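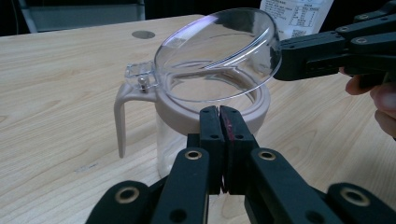
Elie Nimri wanted to know how much of a kitchen task a robot could learn from people holding its grippers. At Lurholm, her group recorded 2372 short demonstrations, then used them to train a model called Omport. The lids proved harder than the cups – clear plastic gives the cameras little to go on. Adding 40 demonstrations of slow, deliberate lid work helped more than doubling the rest of the set. Marietjie Modise, who ran the trials, now tests each new version on eight containers the model has never handled.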